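Oluwatosin Chukwu
19 October 2022

Thread on duvet and quilt warmth, as I keep getting asked what tog to buy. Mostly about how the number is arrived at and where it stops being useful.

A tog is a unit of thermal resistance. One tog is 0.1 square metre kelvin per watt. It tells you how well a layer slows heat loss per unit area. It says nothing about weight, and only a little about thickness.

The test uses a flat heated plate with the sample laid on it. You measure the temperature drop across the sample and compare it with a known standard. The sample is flat, still and undisturbed. A sleeper is none of those.

First consequence: drape. A stiff quilt bridges over the shoulders and leaves a channel along each side of the body. Warm air leaves through that channel every time you move. A softer quilt with a lower rating can feel warmer for this reason alone.

Second consequence: stitching. Wherever the top and bottom fabrics are sewn straight through, the filling is squeezed to almost nothing and the resistance drops along that line. The closer the quilting pattern, the more of these lines you have per square metre.

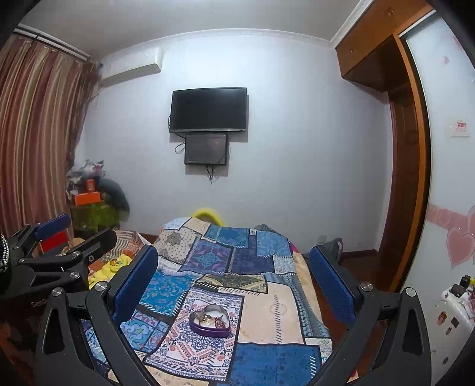 Box-wall construction avoids most of this. A strip of fabric is sewn upright between top and bottom, so the filling keeps its depth at the seam. It costs more to make and adds a bit of weight.

Third: filling weight. A label such as 200 gsm gives grams of filling per square metre. It isn't a warmth figure. Cotton wadding and hollow polyester at the same gsm will give different results, as the polyester traps more air for its mass.

I have two here from different makers. The Clilby is cotton-filled and sewn through in narrow rows. The Florero is polyester, in wide boxes. Same gsm on both labels. The Florero is the warmer of the two by a clear margin, and much the thicker.

After 17 washes the gap is smaller. Polyester loses loft with washing and does not get all of it back. Cotton starts flat and stays flat. If you wash often, discount the rating on a synthetic when comparing.

Layering: togs add, near enough. A 4.5 and a 9 give 13.5, plus a small amount for the air between them. Two layers are also easier to adjust. I take the heavier one off in June and leave the lighter one on.

What you sleep on counts as well. Filling under the body is compressed and does little. A thin wool underlay holds up better under load than most synthetics of the same thickness.

Damp is the other loss. Filling that has taken up moisture conducts more heat. Fold the quilt back for an hour in the morning before making the bed. In an unheated room, make it two.

Several replies asking about the Prunix. I haven't handled one. The listing gives gsm but no tog, so I'd ask the seller before ordering.

Also asked: old quilts. A family one dated 1899 came up in the replies. I would not try to rate that. Keep it as a top cover over something modern and don't machine wash it.

Room temperature for all of the above was 17 degrees, bedroom door shut. Next thread will be on pillow fillings.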